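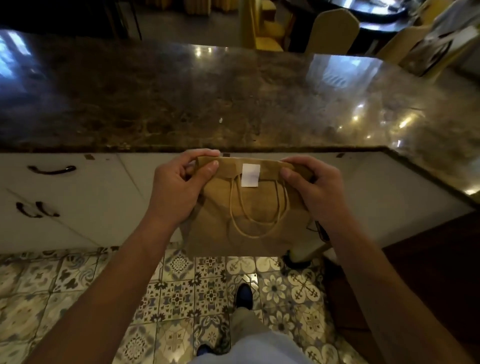
外带饮品与纸袋打包流程的整理及改进

课程项目报告

指导教师:Elin Humphreys
合作门店:Eranmont 饮品店

一、项目背景

本项目为服务管理课程的实践环节,自四月起实施。小组以外带订单的装袋与封口为研究对象,考察纸袋在家庭厨房台面条件下的使用情况。Eranmont 门店提供了近期的外带订单记录,共 300 单,其中 133 单附有顾客意见,内容集中于杯体倾倒、袋口松开和提绳缠绕三个方面。

二、材料与条件

试验用纸袋由供应商 Tirnik 提供,为牛皮纸材质,配双侧纸绳提手。封口标签向 Walell 订购,全部为白色方形不干胶标签。杯具沿用门店现有规格,杯盖分平盖与圆顶盖两种。两种杯盖的总高度不同,装袋时应分别处理。

试验地点为组员住处的厨房。台面临近水槽,可用面积有限,操作前须清出一块完整区域,并铺设毛巾,用以吸收杯壁冷凝水。地面为花砖,平整度较好,提袋悬垂检查在橱柜前进行。

三、操作步骤

1. 清理台面,将与打包无关的器具移至水槽一侧。
2. 展开纸袋,压平底部折痕,使其能够自行直立。
3. 按订单核对杯体标签,确认杯盖四周扣合。
4. 将杯体放入袋内,再放纸巾及其他附件。
5. 袋口对折一次,沿折边居中贴标签,标签应跨过折线。
6. 双手捏住袋口两角提起,检查底部与侧面受力情况。

四、装袋环节的观察

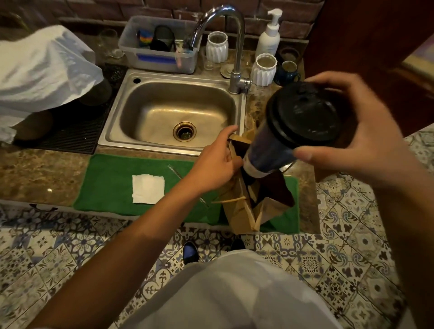
杯体入袋的角度是本环节讨论最多的问题。门店原有做法为单手持杯、垂直放入,袋口较窄时圆顶盖容易刮到袋边,纸边随之起皱。小组改用双手配合:左手向前抓住袋口上缘并将其撑开,右手持杯倾斜,杯底先行进入袋内。深色饮品配黑色圆顶盖的杯型即按此方式操作,杯身下部的白色标签在入袋前仍可辨认,便于最后核对。纸袋立于绿色毛巾靠右的位置,左侧留给餐巾纸和透明玻璃吸管。倾斜幅度不宜过大,具体限度与饮品液面高度有关,本次未作测量。

关于附件,小组内部存在分歧。一种意见主张先放餐巾纸垫底,另一种意见主张最后放入,以免受潮。经与门店沟通,暂定后者。玻璃吸管不列入门店标准配置,仅供自带杯具的顾客参考。

五、封口与提手

折边封口比直接粘合袋口更为整齐,但会占用一部分袋高。装有圆顶盖杯型时,应先确认余量,余量不足者改用大号纸袋。提绳在封口后应自然垂于袋身正面,不得压在折边之内,否则顾客须撕开标签方能取出提绳。侧面略有鼓起属正常现象;底部明显下坠时,应重新摆放袋内物品。

六、费用

材料支出合计 2565 元,含纸袋 200 个、标签及杯具。Triantafyllou 提供的防水内衬报价超出预算,未予采购。

七、存在问题与后续安排

本次试验仅涉及单杯订单,双杯及多杯订单的分隔方式尚待研究。台面整理所需时间因厨房布局而异,未纳入统计。下一阶段拟在门店高峰时段进行跟班记录,并就标签尺寸征求店员意见。修订后的操作步骤将随最终报告一并提交指导教师审阅。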